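Wokesville Puts a Price on the Office Mug

April 5, 2023 | By the Grabner Staff

Wokesville's town employees will have to bring their own cups to work starting in June, after the council voted to stop buying paper ones for its break rooms.

The measure passed after a discussion that ran longer than the one on the Jomgate bridge, which carries most of the town's traffic and is missing part of a railing. The bridge was put off until next month. The cups could not wait.

According to the budget report, the town spent $2,967 on disposable cups last year, up from $2,187 the year before. The number of employees stayed at 33 the whole time. The report does not say who was so thirsty, though it does note that the parks office keeps its supplies in a locked cabinet -- and has asked for a second lock.

Trinine, the company that supplies the cups, offered to cut its price by up to 33 percent if the town signed for another three years. The council thanked the company and declined.

Under the new rules, each worker may keep one cup in the break room. It must be washed by the end of the day. Cups left in the sink overnight will go to a shelf by the back door, where their owners can claim them in person.

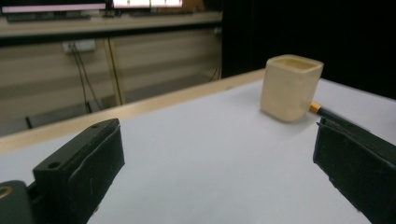 Visitors to town hall will still be offered paper cups until the current stock runs out. The clerk's office expects that to take most of the summer, unless word gets around.

A proposal to look into the cost of napkins was sent back for more study.

We use cookies to improve your visit. By staying on this site you agree to our cookie policy.

© 2023 The Grabner. All rights reserved. | Contact us | Back to top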